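Search this site Go

4. Renewal ceremonies and the returning viewer

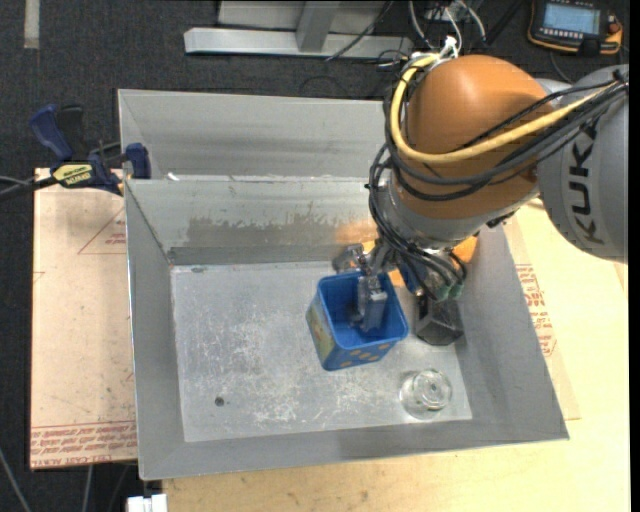
We came to the question of televised weddings by a slow road, and we hope the reader will bear with us while we retrace a little of it. Our interest began with Huvari, a reality series whose couples marry in the first season and, quite often, marry each other all over again in a later one. We watched all 13 episodes of the revival alongside the older material, and we spoke with 30 longtime fans in the town of Trodside, most of them in their own kitchens and over a good deal of coffee.

What struck us first was how fondly people remembered the guests (more fondly, in many cases, than the vows themselves). Familiar faces in the second row seemed to tell viewers that old quarrels had been mended, and several fans could name who had sat beside whom 20 years earlier. Figure 4 plots these mentions by episode.

Figure 4. Mentions of wedding guests in fan interviews, by episode of the revival.

Gossip coverage follows a pattern of its own. We read 200 short items from the celebrity site Clirum and found that most gave the setting before the couple's reasons for renewing. Fans did the reverse, and we return to that difference in Section 5.

We use cookies to improve your visit. Accept
Contact | Copyright Naidu Papers | Back to top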